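How I Set a Tray for Lunch at Home

I eat lunch on a tray most days, and I've gotten a little fussy about it (okay, a lot fussy!). Start with a tray that has a raised rim. Put the plate down first and push it over to the left, so you keep a strip free on the right for your knife or fork. The cup goes in a back corner, well away from your elbow. I learned that one in March with a full glass of grape juice and a cream rug.

Leave the spoon for last. I only add it if there's soup, and it goes on the right next to everything else. Then lift the tray once before you put any food on it – if something slides, move it now.

My friend Agnes Hedlund puts a damp napkin under her plate, and I may steal that. 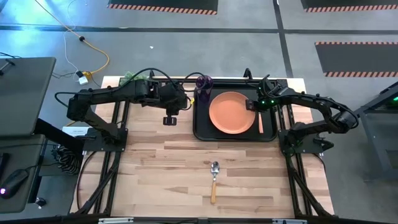

Orange plate, purple cup, and the spoon lying off the tray.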